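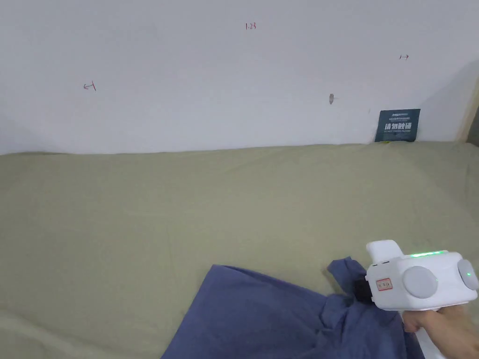
Mogens Hjaltested wrote: Deposit went through twice for the November retreat at Corkance, and the portal still shows me as waitlisted. Card statement lists two charges of $1,055. I only have one confirmation email, and the link in it opens a blank itinerary.

Home Retreats Travel Info Bookings Support Log in

Search tickets Go

Ticket 1517
Product: Fliravon booking portal
Category: Payments / participant status
Status: Closed

Initial check
Two payment records exist under the same traveler profile. The first is attached to the Corkance retreat. The second has no trip code. The waitlist flag is set on the profile, not on the booking, so it overrides the paid status in the participant view.

Requested from traveler: last four digits of the card, time zone set on the device, and whether the Back button was used on the payment page.

Reply from traveler
Card digits supplied. Device was set to Lima time. Back button was used once, after the page stopped at "Confirming your place."

Attempt 1
Cleared the waitlist flag by hand. Flag returned after the next sync with the roster. No change to the itinerary page.

Attempt 2
Removed the second payment record from the profile and reran the sync. Flag returned again. Restored the record so that the refund could be issued against it.

Attempt 3
Compared the roster export with the portal. The export has 23 participants and the portal has 22. The missing row is the traveler's. In the export his last name is followed by a trailing space, and the portal reads that as a separate person with no trip. Corrected the name in the roster, merged the two profiles, reran the sync. Participant status now reads Confirmed.

Itinerary page
Still blank after the merge. The page calls the lodging record by room block. Block 305 had been moved from the Morkthorpe retreat to Corkance without a check-in date. Date added. Page loads with the airport transfer, lodging and the optional day hike.

Refund
Second charge of $1,055 reversed. Banks post reversals on their own schedule. Traveler was asked to reopen the ticket if the credit is missing from his next statement.

Left open
Payment page accepts a second submission after Back. Passed to Dursun (payments) as a separate item. Until it is fixed, anyone stuck on the confirming screen should close the tab and check the Bookings page before paying again.

Comments

Sibel Akgül
Same blank itinerary on the Morkthorpe trip. Mine was also a room block with no date. Support fixed it the same afternoon.

Mogens Hjaltested
Credit posted. Itinerary is fine on the laptop, but on my phone I had to log out and back in before it showed up.

trailhead_p
Does the merge keep the dietary form? Mine was empty after they combined my profiles and I had to fill it in again.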